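The Wall in Boltlow Road

They had until four. Perla knew it was four because it was written on the back of her hand, and on the envelope, and Femke had said it twice on the stairs.

Four o'clock, keys through the agent's door in Pranstead, or another day's rent.

"What's left?"

"Kitchen. The little room."

"You said the little room was done."

"I said nearly."

Boxes all down the hall. Saucepans in with the towels, towels in with the post. A lamp on its own, no shade. Perla had stopped labelling things somewhere before lunch and now just wrote MISC on everything, then M, then nothing. Femke carried two down, came back up, carried two more. Breathing through her mouth. The van was on a yellow line and the man from Tratside wanted it back with a full tank, he'd been very clear on the tank.

Kitchen first. Cupboard under the sink, bucket, cloths, a tin of something without a lid. In the bag. Cutlery drawer, tip the whole lot in a pillowcase and tie it. Half a jar of honey, keep. Vinegar, leave it for the next people. No, take it. The fridge off at the wall, door propped with a wooden spoon, and then of course they needed the spoon.

"Do you want these?"

Candles. Birthday ones, burnt down.

"Bin."

"You sure?"

"Femke. Bin."

She put them in her coat pocket, Femke did, and thought Perla hadn't seen.

Twenty past two.

The little room. Aunt Barajas's room, they still called it that, though she'd only had it one winter and she wasn't anyone's aunt. She had paid her share in coins. 40 pounds a month, in a sock, left on the stairs so that no one had to talk about it. Her calendar had hung in there until this morning, still on July, a picture of a lake. Under it she used to write her sums. What the bus cost. What the gas cost. The last one said 139 and had a line under it, and neither of them had ever known 139 what.

Perla had rubbed it off with a damp sponge. It went quicker than she'd thought it would.

"Did you keep it?"

"Keep what?"

"The number."

"It was pencil, how would I keep it."

Femke stood there with the dustpan. She'd had the letter from the agent in her back pocket all week, she could have recited it, April 29, 1999, Dear Miss Van Acker, we write to confirm. The walls to be left clean and free of marks. Deposit to be returned less deductions. There were always deductions.

"She might of wanted it," Femke said.

"She's been gone two years."

"Still."

They did the skirting. They did the window, newspaper and the vinegar, so that was good, the vinegar. Femke did the ledge and the top of the door where no agent on earth would ever look. Somebody hooted down in the road. The van, it had to be the van. Perla ran down, moved it ten yards, said sorry to a woman with a pushchair, ran up again. A stitch in her side. Three floors. She had gone up and down them for six years and never once had a stitch.

Ten to three.

"Hoover?"

"It's packed."

"Packed where?"

"Under the duvets. At the front. No. At the back."

So Femke did the carpet with the sticky side of parcel tape, on her knees, laughing, then not really laughing. Perla sat on the last box and it sagged under her. She ought to have got up. There was Pranstead to get to and the traffic at the bridge and the tank to fill. She looked at the wall instead, where the sums had been, and tried to work out which bit of grey it was. Higher than that. More to the left. She'd been a tall woman.

"Perla."

"Coming."

"It's three, we have to go, it's gone three."

"I know teh time."

She picked up the box from underneath, both arms. Femke had the keys in her teeth. On the landing they both stopped and then neither said anything, and Femke pulled the door to with her foot.

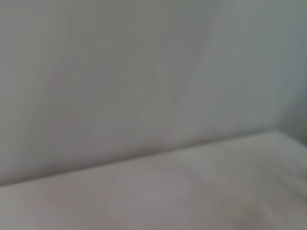 The little room, by the corner.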